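Report on a visit to the Imov demonstration laboratory, Ekevero

Hollis Technical Training Trust
Industry visits programme, May 2024

Purpose of the visit

A party of 12 members of the Trust's teaching staff attended the spring open day held by Imov at its premises in Ekevero. The visit was arranged so that staff responsible for the automation and maintenance courses could see how two-armed robots are taught handling tasks by a person, and could judge what part of this work might be brought into the teaching workshops at Hollis.

Arrangements on the day

Visitors were received at the main entrance and given a short safety briefing before being divided into two parties. One party began in the workcell hall while the other attended a talk on the recording and checking of demonstrations. The parties changed places after the mid-morning break. Outdoor shoes were permitted in the hall, but bags had to be left in the cloakroom. The Trust's coach was able to park in the Brener Road yard by prior agreement, and the same arrangement would be available for a student visit.

Teaching by hand and by remote control

The talk set out two methods. In the first, a member of staff takes hold of the arm and moves it through the task while the joint positions are recorded. The laboratory now uses this method chiefly for simple movements with a single arm. In the second, the operator sits at a separate station and moves a pair of smaller arms, which the larger arms in the cell follow. Imov prefers the second method for tasks needing both grippers, as the operator's hands stay out of the cameras' view and both arms can be moved at once.

Each run through a task is stored as one demonstration. A typical task is recorded up to 1,000 times, with the objects placed differently on the table from one run to the next. The laboratory held 2,250 accepted demonstrations for its present group of household and leisure objects at the time of the visit. Runs in which an object is dropped are kept in a separate store and marked as such.

Members of the party asked how long a new operator needs before his or her recordings are accepted. The laboratory allows 2 weeks of practice, during which nothing is added to the main store. Operators work in short sessions, and a second member of staff reviews the recordings on the following day. It was noted that the review takes a good deal of staff time, and that the laboratory has not yet found a satisfactory way of shortening it.

The workcells

The cells in the hall are built to a common pattern, with an aluminum frame, patterned walls and a white table. Both arms stand on a rail along the front edge. Objects are chosen to present different difficulties in grasping. Cases with hinged lids and carrying handles are used for tasks in which one arm must steady an object while the other works on it. Poker chips are used for fine placing, and plastic wine glasses for hanging and lifting from a rack.

Staff from the maintenance course took a particular interest in the cable runs. The laboratory's technicians inspect the conduit and cable ties on each arm at the start of every week, and keep a written log of replacements. A copy of the blank log sheet was supplied and has been placed with the course papers.

A short period at the operator station was offered to those who wished to try it. Most found the opening and closing of the grippers easy to learn, while judging height above the table was harder. The station has two screens, and operators are advised to look at both before lowering an arm.

Matters for follow-up

The Trust has asked Imov for a quotation for one pair of small leader arms, without the larger arms, for bench teaching. A reply is expected in June. The workshop at Hollis would require a level bench and an additional power supply before any equipment could be installed. It is also proposed that second-year students attend the next open day, subject to places being available.

Copies of the slides from the talk may be requested from the programme office.
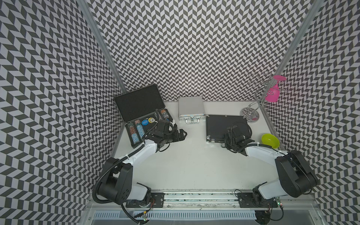
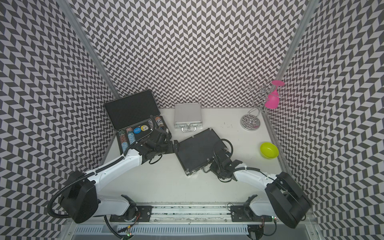 Two views of a workcell at Ekevero, with the left gripper over the open poker chip case and the right gripper at the closed black case.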